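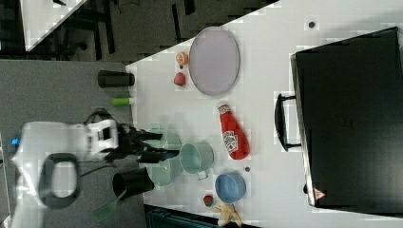 사진 1. 흰색 탁자 위의 연녹색 용기와 연한 청록색 용기

분류: 시설·안전 > 고전 게임기 체험실 > 정기 점검
2018년 6월 6일 | 작성: 그웬리언 오언

클루메투라 고전 게임 체험실 전기·설비 안전 점검표 (점검 의견 포함)

점검 대상: 네이디드사이드관 1층 체험실 및 부속 보관실
점검자: 그웬리언 오언, 플로린 미허일러
확인자: 바실리커 올테아누
판정 기준: 적합 / 조건부 적합 / 부적합 / 해당 없음

본 점검표는 체험실에 설치된 가정용 컴퓨터, 게임기, 브라운관 모니터 및 오락실용 기체를 대상으로 한다. 개별 기기의 수리 이력은 별도 대장에 기재하며, 본 표에는 관람객과 운영 인력의 안전에 관계되는 사항만을 적는다.

1. 전원 및 배선

1-1. 분전반 차단기의 회로 표시가 실제 배선과 일치하는가: 적합
1-2. 멀티탭을 다른 멀티탭에 연결하여 사용하는 곳이 없는가: 부적합
의견: 레이싱 게임 구역 뒤편에서 이중 연결이 확인되었다. 해당 구역의 기기를 정지하고 벽면 콘센트에 직접 연결하도록 지시하였다. 4월 점검에서도 같은 위치가 지적된 바 있으므로 콘센트 증설을 검토할 것.
1-3. 외장형 전원 장치의 외피 및 케이블 손상 여부: 조건부 적합
의견: 관리번호 89의 전원 장치는 케이블 인입부 피복이 갈라져 있어 사용을 중지하였다. 나머지는 이상 없음.
1-4. 통로를 가로지르는 케이블에 덮개가 설치되어 있는가: 적합
1-5. 누전차단기 시험 버튼 작동: 적합

2. 브라운관 모니터

2-1. 모니터 선반의 고정 상태: 적합
2-2. 통풍구가 막혀 있지 않은가: 조건부 적합
의견: 모니터 두 대가 벽면에 밀착되어 있었다. 체험실 내규상 벽면과의 간격은 200mm 이상이며, 점검 중 재배치하여 기준을 충족하였다.
2-3. 고전압 경고 표지 부착: 적합
2-4. 후면 덮개가 모두 체결되어 있는가: 부적합
의견: 관리번호 159 모니터의 후면 나사 하나가 없다. 전원 차단 후 보관실로 이동하였다. 모니터 내부에는 전원을 끈 뒤에도 전하가 남을 수 있으므로 자격이 있는 담당자 외에는 덮개를 열지 말 것.
2-5. 소음, 이취, 화면 이상: 해당 기기 없음

3. 오락실용 기체 및 조작 장치

3-1. 기체의 수평 및 바퀴 잠금: 적합
3-2. 동전 투입구 문의 잠금: 적합
3-3. 운전석형 기체의 의자 고정 볼트: 조건부 적합
의견: 좌측 앞 볼트가 헐거워 현장에서 조였다. 다음 점검 시 재확인한다. 페달 복귀 스프링은 양호하다.
3-4. 조이스틱 및 버튼의 파손과 날카로운 모서리: 적합
3-5. 점멸 화면에 대한 광과민성 안내문 게시: 적합
의견: 안내문이 입구에만 게시되어 있다. 자동차 경주 및 슈팅 게임 구역에도 추가 게시를 권고한다.

4. 대피 및 소방

4-1. 비상구 표시등 점등: 적합
4-2. 비상구 앞 적치물: 부적합
의견: 야신스카 기증품 상자가 보관실 쪽 비상구 앞에 쌓여 있었다. 점검 당일 철거를 완료하였으며 재적치를 금한다.
4-3. 전기 화재용 소화기의 압력 및 봉인: 적합
4-4. 소화기 위치 표지: 적합

5. 보관실

5-1. 기판 및 디스크 보관함의 적재 높이: 적합
5-2. 누액이 있는 내장 배터리의 분리 보관: 조건부 적합
의견: 분리는 이루어졌으나 용기에 내용물 표시가 없다. 표시 후 플리드브리지 수리실로 이관할 것.
5-3. 중량물 선반의 허용 하중 표시: 적합
의견: 하단 선반의 표시 하중은 300kg이며 초과 적재는 확인되지 않았다.
5-4. 납땜 작업대의 환기 장치 작동: 적합

종합 의견

부적합 사항 중 4-2는 점검 당일 시정되었다. 1-2의 해당 구역과 2-4의 모니터는 시정 확인 전까지 운영하지 아니한다. 1-3의 전원 장치는 폐기 또는 수리 여부를 플로린 미허일러가 판단하여 대장에 기재한다. 조건부 적합 사항은 다음 정기 점검 전까지 조치 결과를 서면으로 제출하여야 한다.

확인자 의견(바실리커 올테아누): 1-2의 콘센트 증설은 별도 공사로 신청할 것. 공사 기간 중 경주 게임은 입구 측 기기로 대체 운영함을 승인한다.

본 사이트는 이용 편의를 위해 쿠키를 사용합니다. 계속 이용하시면 쿠키 사용에 동의하는 것으로 간주됩니다.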